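Mar 24, 2026

Javelin at 60, then. The club at Nornar has let me join the seated throws group, hip and all, and I have paid up to September, which is either faith or poor arithmetic. Ten throws tonight. The frame they strap you into is comfortable enough, in the way a dentist's chair is.
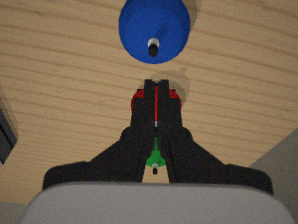
Best effort landed just short of 20 metres, by my own reckoning. The coach wrote down something smaller. I was told to stop throwing with my face, and I am still working out how.

Regional meet is at Riltero, and I've put my name down before good sense could get hold of the pen. The entry form wants a classification, a next of kin and a club vest size, in that order. I lay awake over it and thought of that round blue disc on the tan table, with its short peg sticking straight up in the middle, and decided that was me in the throwing frame: wide at the base and pointing hopefully at the ceiling.

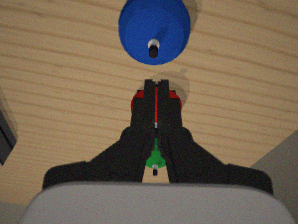

Shoulder hurts. Bus home was late and full of real athletes eating chips. I must ring about the strapping tomorrow, and find the other glove. Supper was toast. The chip people had the right idea, and I have a vest size to lie about before bed. I keep going back to the dark prongs standing side by side over that wood grain, thin gap between them, which is how the two uprights look from my seat just before I miss everything.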